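Police kept my brother's car after they let him go, how do we get it back?

Posted in Police and Courts by Jummai Ezeani

My younger brother was stopped at a checkpoint on the Prillside road in May. The officers said his papers were not complete and took him to the station in Seledport. He was there overnight and was released the next morning with no charge. The problem is the car. They kept it in the yard and told him to come back with "something for storage." He asked how much and the man at the desk said 800. When he asked for a receipt the man said there was no receipt for that.

He has the registration and the insurance, both valid. The only thing missing was the inspection sticker, which had expired. He did not sign anything when the car was taken. He has gone back twice and each time a different officer tells him the one who handled it is not on duty.

Can they hold the car like this? And should he pay just to end it? He drives for a living, so every day counts.

Vieira

Do not pay anything without a receipt. If there is a real storage fee it will be on a printed list and you pay it at the cashier's window, never at the desk. When my van was towed the fee came to 146 and I got a slip with a number on it. That slip is what the yard wants to see before they open the gate.

What your brother should do is write a short letter to the officer in charge of the station. Put in the date and time of the stop, the place, the plate number, and the name or badge number of any officer he remembers. Say that he was released without charge and is asking for the car or for a written reason why it is being held. Make two copies. Have the front desk stamp one of them and keep that one. If they refuse to stamp it, write down who refused and at what time, then send it by registered mail.

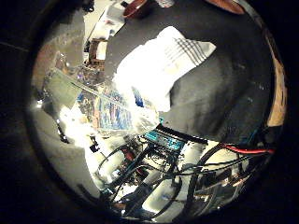
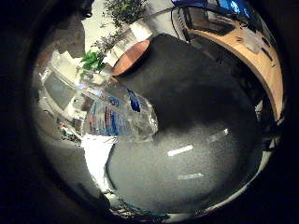 Page 2 of 3

Take pictures of the letter and the stamp too. Mine went missing at the station and the copy saved me.

If a week goes by with no reply, take the stamped copy to the complaints office at the regional headquarters. They gave me a file number the same day - mine was 514 - and after that the station started answering the phone.

As for the sticker, get the fine for that dealt with separately. It is a small matter but they can use it to keep you waiting.

Disness

I had something like this and just paid, it was 68 and I had the car back in an hour. Not saying it's right. 800 is way too much though, I would argue it down.

Jummai Ezeani

Thank you both. We are not going to pay at the desk. He wrote the letter last night and will take it in tomorrow at 9 a.m. when the day shift is there. Vieira, does the complaints office need the original registration or is a photocopy enough? He does not want to hand over the original after all this.

Vieira

A photocopy was enough for me. Bring the original so they can compare it, but keep it in your hand.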